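Section 6: Running the hand-held gripper at an open day

I wrote this part after our second open day at Clirnon, when I'd finally stopped making the same mistakes. The rest of the guide covers the bench setup, so I'm assuming your gripper is already charged and paired. If it isn't, go back to Section 2 and then come find me!

Before the doors open

1. Put the straps on first, then pick up the gripper. Snug them until the buckles stop sliding when you lift both arms.

2. Turn the gripper on and wait for the screen. Mine takes 37 seconds, and it feels like a lot longer with visitors in the hallway.

3. Wipe both marker cubes with a dry cloth. Fingerprints are fine on the handle but not on the black and white squares.

4. Start a new session in Premer and name it after the room (we had Arruda 1 and Arruda 2, and yes, I mixed them up).

Note: Set the session limit to 240 seconds. The default is way too long for a crowd, and people wander off toward the cookies.

During the demo

5. Stand at the table with the visitors across from you. Keep your sleeves pushed up so they don't drape over a cube.

6. Open and close the jaws a couple of times in the air before you go near an object. I like to talk through this bit, because it's when people start asking what the squares are for.
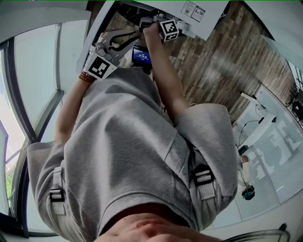 7. Do one slow pick and place, then stop the session and read the screen out loud. Kids love this, and it also makes you check that the thing was recording.

Caution: Don't hand the gripper to a guest while a session is running. Stop it, pass it over, start a fresh one. I skipped that once and spent almost the whole of Thursday trimming a single file.

8. If you get error 2767, Premer has lost sight of a cube. Hold still, turn your wrist back toward you and give it a moment. If it stays lost, restart the session.

Packing up

9. Copy the sessions to the Gevell drive before you power down. Loosen the straps all the way for the next person, too. Spare cloths live in the drawer with the chargers.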